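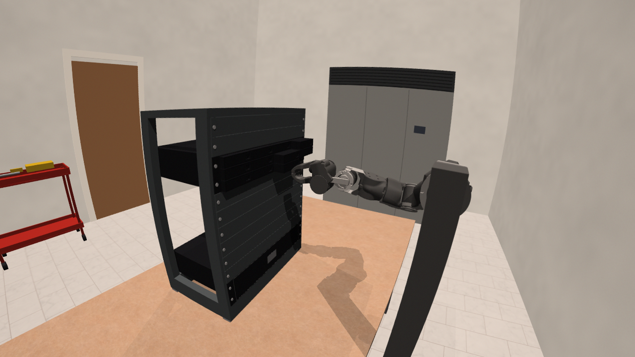
Figure 2. Simulated bench with equipment rack and robot arm.

3.2 Where the inferred types go wrong

Zatov programs carry very few annotations, and that is a large part of their charm. A function that takes a list and gives back its first item can be written in a single line, and the checker works out the rest. We wanted to know how often the type it works out is one the programmer would have written down by hand. Rutherford, our test collection, holds 227 small modules taken from student and hobby projects, each with a hand-annotated twin prepared by Raelene Mudgway in April.

In most modules the two agree exactly, which delighted us! The remaining 34 modules are where things become really interesting. Nearly all of them involve a local function that is used at one type inside its parent but could have been used at many. The older Bilton checker fixes such a function to the first type it meets. Plurkton waits until the whole parent has been read and only then decides, so it keeps the general type wherever that is safe.

Waiting has a price. When a real mistake is present, the error may be reported a long way from the line that caused it, and our first version of Plurkton was quite bad at this (one message pointed at a closing bracket at the end of the file). Saskia Tomoana suggested storing, beside each unknown type, the place in the source where it was first created and the place where it was last narrowed. Both are now printed. It is a small change to the solver and we are very fond of it, as the messages read so much better.

We also met three modules in which the inferred type was more general than the hand-written one, and correct. In each, the annotation had named a list of whole numbers although the body never looked at the items at all. We left the annotations alone and count these modules as disagreements in the totals.

Mutable cells need separate care. A cell created empty must not be given a general type, or a program could store text in it and read back a number. Plurkton follows the usual value restriction here, with one loosening described in the next section.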